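Teaching the gear job to the arm at Clinley this month. Short thread.

**1/** The job: gears and a white plate, on a dark mat. I drive the arm by remote control and it records every move.

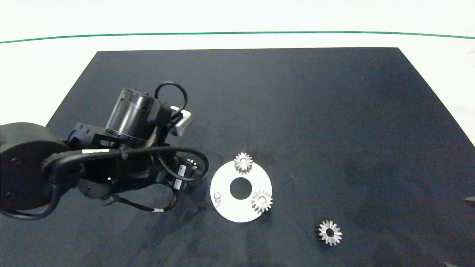
**2/** Target is 44 good runs. We have 32. Anything where I fumble the grip gets binned.

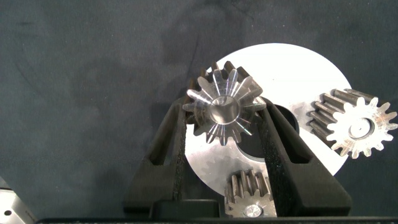
Driving slowly matters more than I expected. If I rush, the arm learns to rush.

**3/** Cozma asked why we don't guide it by hand. We tried that in November and my arms kept blocking the view. 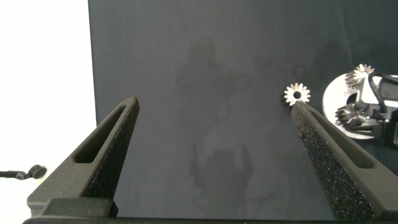 Most of my bad runs start with the approach. I come in too steep and have to back off. With the fingers wide open and the gear just past the tip of the right one, there's still a sideways move to make before closing.

**4/** I vary the start position between runs.

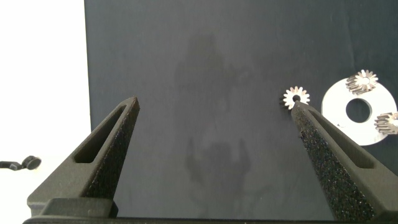 Next batch is after lunch. Then the recordings go to Bavham for training.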